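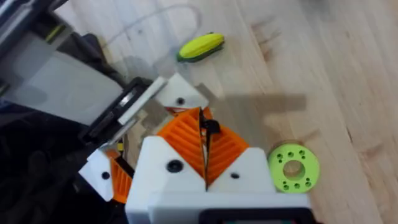 Dry and Damp Cleaning of a Light Wood Floor in a Shared Workroom

Project report 3291
Rosdale College, Building Care and Materials
Submitted Tue 9 April

Summary

The project compared dry cleaning and damp cleaning on the wood floor of the ground-floor workroom in the Nowakowski Building. The floor is light in color and shows gray soil near the door well before the rest of the room looks dirty. Two test areas were marked with low-tack tape and cleaned on alternate school days by different methods. Dust pickup, surface haze, drying time, and the feel of the grain were recorded after each session. Damp cleaning gave the better result in the entry area. In the main part of the room it gave no benefit over a dry microfiber pad, and it left haze when too much cleaner was used. A mixed routine is proposed.

1. Background

The workroom floor was relaid before the start of the school year. The old covering was dark vinyl tile, and the cleaning instructions kept in the supply closet were written for vinyl. They call for a wet string mop and a general floor detergent. Both are poor choices for wood. Water that stands on the boards can get into the joints, and detergent residue dulls the surface.

The new boards are Zarnetwood planks with a factory matte finish. The supplier's care sheet was missing from the building file, so the group could not check whether a particular cleaner was required. The facilities office supplied Condik wood floor cleaner, which was already in use in the library.

The floor color matters to the question. The boards are a pale honey shade with faint darker grain lines. Light-colored dust, lint, and paper scraps are hard to see against them. Dark soil, rubber marks, and wire trimmings show clearly. A visual check alone therefore gives a false reading of how much material is on the floor, and the type of dirt has to be considered as well as the amount.

2. Purpose

The group set out to answer the following:

Does damp cleaning remove more soil than dry cleaning in a room with indoor foot traffic only?
Does either method change how the surface looks or feels over the test period?
Can the cleaning be done in the 15 minutes between the last class and lockup?

Scratch repair and refinishing were outside the project. The group did not have permission to sand, coat, or buff any part of the floor.

3. Room and floor condition

The workroom is used for model building and bench work. People sit or kneel on the floor for some tasks, so small debris is a comfort problem as well as a cleaning problem. The outside door opens onto a paved path. A short mat lies inside it, but most people step over the mat without using it.

Before testing, the full floor was inspected in daylight and again with a flashlight held low to the boards. The low-angle light was much more useful. It showed a film of fine dust that could not be seen from standing height, and it showed the direction of old mop strokes, which crossed the boards at an angle.

The joints were tight in the center of the room. Near the door, fine grit had collected in several of them. A plastic card drawn along the joint brought up sand and dried mud. The surface there was slightly rough to the hand before cleaning and smooth after, so the roughness came from loose soil and was not wear in the finish.

Rubber marks were present under the benches where chair feet drag. These were noted on the floor plan and left in place so that both methods could be tried on them.

4. Materials

Flat mop with a swivel head
Microfiber pads, washed without fabric softener
Spray bottle
Condik wood floor cleaner, diluted as the label directs
Soft-bristle hand brush and dustpan
Vacuum with the hard floor setting
White cotton cloths for the wipe check
Low-tack tape for marking areas
Flashlight

A pad was used for one session only and then washed. Early in the project a used pad was reversed and put back on the floor. It left visible streaks, and that session was dropped from the results.

5. Method

5.1 Test areas

The first test area was the entry strip, which takes the heaviest traffic. The second was a section in the middle of the room, away from the benches. The tape was set along the board edges where possible. It was removed after every session to avoid drawing dirt to the adhesive.

5.2 Dry cleaning

The area was vacuumed with the brush bar off, then wiped with a dry microfiber pad. The mop was moved with the length of the boards. The pad was kept flat and was not lifted until the end of the strip, so that the dust stayed at the leading edge. The dust line was then collected with the hand brush.

5.3 Damp cleaning

The area was vacuumed in the same way. Cleaner was sprayed on the pad and not on the floor. The pad was damp to the touch but did not drip when held up. Each strip was passed over once and left to air dry. No one walked on the area until it was dry.

5.4 Checks

After each session a white cloth was wrapped over a flat block and drawn across the boards with even hand pressure. The cloth was graded clean, light gray, gray, or dark by comparing it with a card of sample cloths. The same group member did all the grading. The surface was then viewed with the flashlight for haze and streaks. Feel was checked with the fingertips, along the grain and across it.

6. Results

6.1 Entry strip

Dry cleaning took up loose grit but left a thin film. Wipe cloths after dry cleaning were mostly gray, and on wet-weather days some were dark. After damp cleaning they were light gray or clean. The difference was consistent enough that the group does not consider it a grading error.

Damp cleaning without vacuuming first was tried once and then stopped. Grit was carried under the pad and could be heard scraping. No new scratch was found, but the risk was judged to be too high to repeat the trial.

6.2 Middle section

Cloths were clean or light gray by both methods. No clear difference could be found. Dry cleaning was faster and left nothing on the surface. Damp cleaning left a faint haze on several occasions, all of them sessions in which the pad had been sprayed heavily. Wiping with a plain damp pad took the haze off.

6.3 Rubber marks

Dry pads had no effect. A damp pad with cleaner removed light marks when rubbed by hand. Heavier marks were reduced but not removed. Rubbing was kept short to avoid polishing a shiny spot into the matte finish.

6.4 Time

Dry cleaning of the full room fits in the available time if the chairs are already up. Damp cleaning of the full room does not, mainly because of drying. Dry cleaning of the full room with damp cleaning of the entry strip fits if the strip is done last and the person cleaning leaves by the hall door.

6.5 Surface change

No change in color was seen. The grain lines were no more or less distinct at the end than at the start. No raised edges or gaps were found in either area. The test period was too short to support any claim about long-term wear.

7. Discussion

The results in the entry strip can be explained by the kind of soil. Outdoor dirt contains fine particles that stick to the finish once they have dried. A dry pad passes over them. A small amount of moisture is enough to release them. Soil in the middle of the room is mostly lint, sawdust, and paper fiber, and a dry pad holds these well.

Direction of travel had more effect than expected. Passes across the boards left dust in the joints, while passes along the boards left very little. The old stroke marks found during inspection suggest that the room had been mopped from the doorway in wide arcs, a common habit with a string mop.

The mat is a weak point. It is short enough to be stepped over, and it was not changed during the project. A longer mat might reduce the damp cleaning needed, but the group has no data on this.

8. Sources of error

Traffic was not equal from day to day. Weather affected the entry strip and had little effect on the middle section. Hand pressure during the wipe check was kept even by feel and was not measured. The grader knew which method had been used, and a blind check would have been better. Only one cleaner was tested, so the haze result may not apply to other products.

9. Recommendations

Vacuum the full floor at the end of each school day with the brush bar off.
Follow with a dry microfiber pad, moving along the boards.
Damp clean the entry strip last, with cleaner sprayed on the pad.
Damp clean the rest of the floor when haze, spills, or sticky spots are found.
Remove the vinyl instructions from the supply closet.
Fit felt pads under the chair feet and replace them when grit is embedded in the felt.
Request the care sheet from the flooring supplier and file a copy with the building records.

10. Further work

The wipe check should be repeated in November, when wet shoes bring in more soil. A longer mat should be in place for part of that test. The rubber marks left under the benches are recorded on the floor plan attached to the group's file copy, and the same locations should be checked again after the felt pads have been fitted.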